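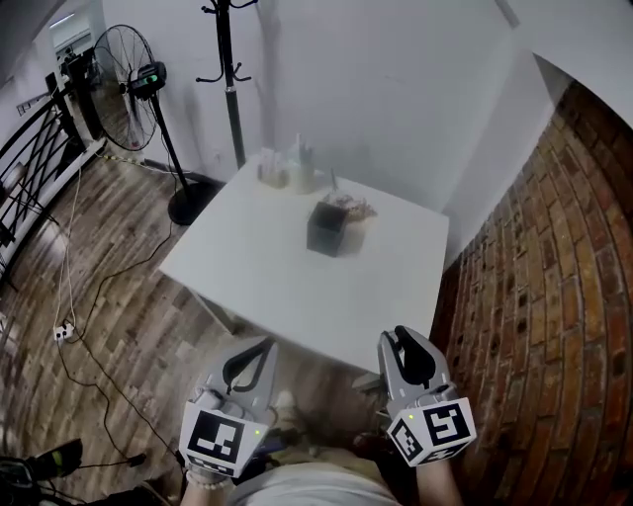 Feb 8, 2018

Ok quick one, I have to be out the door soon. Finally doing somthing about the little white table. It had turned into the place where everything lands – mail, chargers, half a roll of Grokis tape, receipts from June (June!). All of it went in a bag. The bag is in the hall. Don't ask about the bag.

So now it's just a few things I like looking at. The small dark box stays, no matter what. Tissues at the back, because winter. Wrapping goes in the recycling, or it will once I've been over it for the receipt from Kodemum.

Still can't decide where the box goes. Middle? Off to one side? I keep shifting it two inches and then shifting it back.

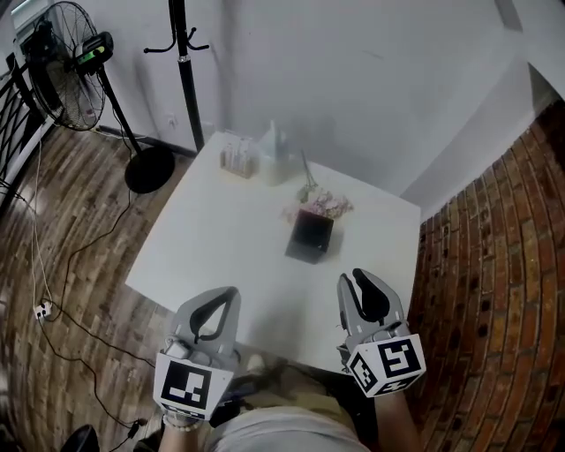
Dark box on its gray mat, dried flowers behind.

Pink and lavender was not the plan but I'm into it. Might look for a lamp at Dundum next, they had one for 900 and one for 300 and you can guess wich I want. More later, when the bag is dealt with.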